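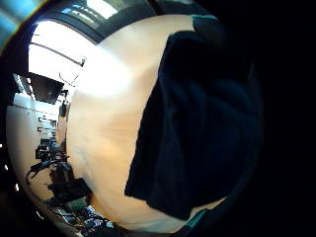 1. Incident write-up from the Brillau fabric cell, since a few people asked after I mentioned it on November 5, 2020. Short version: the arm closed its gripper on a colleague's glove during a playback test. No injury. The arm should not have been able to do it, and it took us longer than I'd like to work out how it did.

2. Setup for anyone new. We record people handling cloth with a hand-held gripper that has a camera on it. The recordings train a controller, and the controller runs the same gripper mounted on a Kolev arm. We had 2000 recordings going in, mostly light fabrics. The dark ones were added late.

3. Graciela Iturra was on the pendant. I was at the table. (Yes, two Gracielas. On the radio she's Iturra and I'm Durán.) The task was pick up a dark cloth, carry it, put it down, open.

4. The arm picked the cloth up fine and carried it fine. It lowered, and the log says "open." The fingers did not open. Our tech reached in to free the hem, which our procedure allowed at that time. I'll come back to that.

5. When he pulled on the hem, the controller decided it was losing the cloth and closed harder. It got the fabric and the tip of his glove. He pulled his hand out of the glove and stepped back. Iturra hit the stop. The glove stayed in the gripper.

6. First theory was mechanical. We took the fingers off, checked the slide, checked the 4 screws on the mount. One was a bit low on torque but nothing was binding. Put it back together, ran it with no cloth, and it opened and closed all afternoon.

7. Second theory was the cable. Iturra swapped it for a new one. Same fault the next morning, first dark cloth we tried. With a white towel, no fault. That was the first useful thing we learned.

8. So we went back to the recordings. Dark navy cloth, close to the camera, takes up a lot of the view and its folds are hard to make out. Here it is bunched up over an orange surface, with the gloved fingers at the top right. Navy cloth, nearly black fingers. Try to say where one stops and the other starts if you shrink this down to the size the controller gets.

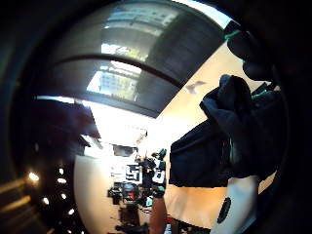

9. The controller estimates how far open the fingers are from the camera as well as from the motor encoder. When the two disagree, the code we were running trusted the camera. That choice was made months ago because an early encoder used to drift. The encoder was replaced. The rule stayed.

10. In the incident log the encoder says closed on cloth, correctly. The camera estimate says fully open, incorrectly. The controller got the "open" command, looked at the camera estimate, decided it was already open, and did nothing. So the fingers stayed shut and no error was raised.

11. Why it closed harder is a separate bug. Slip detection runs on its own loop and doesn't know that an open command has been sent. It felt the hem being pulled and did what it does. Either bug alone is a nuisance. Together they put force on a hand.

12. There is also a force limit in the gripper, and people have asked why that didn't help. It did work. The limit was set for heavy cloth, and we had never lowered it for tests with somebody next to the table. Changing it takes a minute. It wasn't on the checklist.

13. Back to the procedure. It said you could reach in "once the gripper has been commanded open." Commanded. I wrote that line. It should have said the arm is stopped and the drive is off, and now it does. The old sheet has been taken off the wall.

14. Reproducing it: Iturra ran the same pickup with the drive limited to its lowest force and everyone outside the line. It failed to open on 2 of the dark cloths we had and opened normally on the rest. The ones that failed were the softest. They slump over the fingers and hide them.

15. What we changed in software:
 - The encoder wins when the two estimates disagree.
 - Any disagreement that lasts past a short timeout stops the arm and shows a message.
 - An open command switches slip detection off until the fingers have opened.

16. What we changed at the table:
 - Low force setting whenever a person is inside the line.
 - Nobody reaches in without pressing stop first, including to grab a cloth that is about to fall. Let it fall.
 - A second stop button on the table side. The old one was on the pendant only, and the person in reach of the gripper couldn't get to it.

17. Someone asked if we threw out the dark cloth recordings. No. The motions in them are good. We are relabeling the finger openings using the encoder values, which were saved alongside the video. It's slow. Zororley's people lent us a script that does the matching, and it needed one fix for our timestamps.

18. Someone else asked about putting bright tape on the fingers. We already have some green on them. It helps until the cloth folds over it, and with soft cloth that happens a lot. I wouldn't hang a safety function on tape.

19. The tech is fine and was back at the table the same day. He asked for his glove back. It has a dent in one fingertip and we kept it with the report.

20. After the fix we ran 4 hours of dark cloth only, people outside the line. No failures to open. The disagreement stop tripped several times, each time with the fingers buried in fabric. Annoying for throughput, and I'm leaving it on.

21. Still open: we don't know if the same rule is in the code on the Nerholm cell. It was copied from ours at some point. They've been told and have parked the arm until they check. I'll add to this thread when I hear from them.

22. If you run something similar, look for any place where your controller treats "told to open" and "is open" as the same thing. Check the written procedure for it too. Ours was in both.

23. Next round of dark cloth tests with a person at the table is in December, on the new sheet. Iturra has the log files if your group wants to go through them. Message either of us.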